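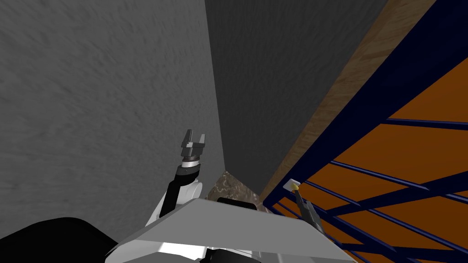
Computer rendering of a narrow corner with rough gray walls and a metal shelving rack.

Pallet racking is a storage system in which loads are held on horizontal beams carried by upright frames. It is used in warehouses, workshops, cold stores and retail stockrooms. Lighter versions loaded by hand are usually called shelving, although the two share most of their parts and much of their vocabulary.

Structure

An upright frame consists of two posts joined by horizontal and diagonal braces. The braces keep the posts parallel and stop the frame from folding in the cross-aisle direction. Posts are commonly roll-formed from steel strip and punched along the face with slots or holes at a regular pitch. Beams run between frames and hook into these slots by means of end connectors. A locking pin or clip prevents a beam from being lifted out if it is struck from beneath.

Each post ends in a base plate, which spreads the load over the floor and is normally anchored to it. Steel shims are placed under the plate where the slab is uneven. Grout is used in some installations.

Stability along the aisle depends on the stiffness of the beam connectors or on bracing fitted to the back of the run. Unbraced runs sway more under load and are more sensitive to loose connectors. Back bracing is restricted to positions where access is needed from one side only.

Decking

Beams may carry pallets directly. Where goods of mixed size are stored, the bay is fitted with a deck, most often wire mesh, steel panels, particleboard or solid timber. Mesh allows water from overhead sprinklers to reach lower levels. Closed decks obstruct it, and many fire codes treat them differently for that reason. Timber decks are quiet and cheap to replace but take up moisture and may sag if left under constant load.

Load rating

The rated load of a bay is set by the weakest of three elements: the beams, the connectors and the upright frames. Beam ratings assume that the load is evenly spread. A concentrated load at midspan produces a greater bending moment than the same weight distributed along the beam.

Frame capacity falls as the distance between the floor and the first beam level increases, as a longer unsupported post buckles at a lower load. Moving the lowest beam upward can therefore reduce the capacity of the whole bay even when no part has been exchanged. Load notices have to be revised after any such change.

Clearance and placement

Racks are set off from walls to allow for sway, pallet overhang and inspection. In corners, the gap is also needed to reach the anchors of the rear posts. A rack is not ordinarily fastened to a building wall unless the wall has been checked for the resulting forces, including those from earthquakes.

Inspection and damage

Most damage is caused by lift trucks and occurs on the lower part of the aisle-side post. Typical defects are dents, twisted braces, sheared anchors and missing beam locks. In the classification described by Roswitha Nolte, damage is divided into 3 grades. Grade 1 is recorded and watched, grade 2 requires repair before the bay is reloaded, and grade 3 requires immediate unloading. Bent posts are replaced. Straightening them, hot or cold, alters the properties of the steel.

The Trestberg warehouse survey, compiled by Noemi Ferreira, listed 19 damaged frames, most of them at aisle ends. Column guards were later fitted there.

See also
Cantilever rack
Mezzanine
Mobile shelving
Slotted angle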